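Cap job still not fixed. Writing this fast before I go to bed, because I told Minttu Suominen I'd put it up and she has asked me twice now.

So. The Plevport cell, the capping one, in the simulator. Arm takes a blue cap, puts it on a bottle in the orange rack, goes on to the next. It ran great in February! I had a run of 94 caps with nothing dropped and I was unbearable about it. Then I changed the gripper closing speed, a small change, really small, and everything went sideways.

What happens is the cap slips a little when the fingers close. Doesn't fall. Just tilts. And the program has no idea, it checks the gripper is "closed on something" and carries on like all is well. Then it tries to press a crooked cap onto a bottle and the force number shoots up and the whole thing locks.
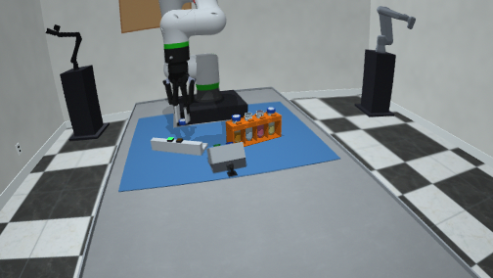

Cap between the fingertips, two bottles in the rack still open.

Locks is the polite word. The stop fires, which is good, I want it to fire. But my reset code doesn't clear the "holding" flag. So after a reset the arm thinks its hands are empty when they aren't, and goes off to fetch another cap with one already in there. I watched it do that 15 times in a row the first night because I thought it was a camera thing.

It was not a camera thing. I spent two evenings on the wrist view anyway, moving it up, moving it down, changing the lens numbers. Lauri Tikkanen said on the first evening "did you look at the flag" and I said yes. I had not looked at the flag. 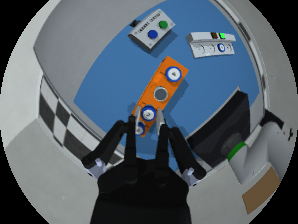
Wrist view, fingers at the low end of the orange block.

One useful thing did come out of the camera detour. From that angle the fingertip pad covers part of whatever is nearest to it, so a check that only uses this view is guessing. Serpil Başaran wants a second check from overhead. She's right, and I dont want to write it, both true.

The force limit was the other mess. I had it at 30 and it was fine at the old speed. At the new speed it hits that just from closing, before the bottle is even involved. So sometimes it stopped for a real jam and sometimes for nothing, and the log line was the same for both. Whoever wrote that log line (me) should be ashamed.

Overhead is easier to reason about at least. You get the arm and the mat and the little box with the buttons all at once.

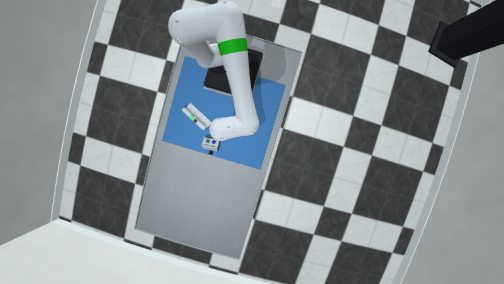
What I changed so far

Slowed the last bit of the close back down. Split the log message in two, one for a stop while closing and one for a stop while pressing. Reset now clears the flag AND opens the gripper over a safe spot, not wherever it happens to be. The first version opened it right over the rack, which dropped the cap on the bottles. Fun.

Teemu Peltonen asked why not just raise the limit. Because if this ever goes on the real arm at Gatbridge I don't want it leaning on glass, thats why. A stop that fires too much is annoying. I can live with annoying for a while.

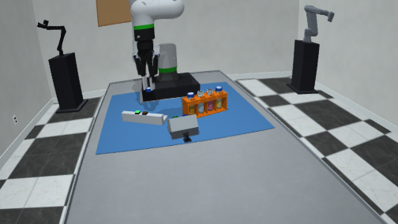 Still open: the tilt itself. Slower closing makes it rarer but I got more than 2,000 lines of log out of last night and there are still tilts in there, I just haven't sorted them by bottle yet. My guess is the grip point is a hair too high on the cap. Or the friction numbers are off, in which case everything above is me tuning against a made up cap.

Going to move the grip point down first, one change at a time this time. If anyone has a decent way to detect a tilted cap without a second camera, comments are open. Santeri already said "weigh it" so not that one.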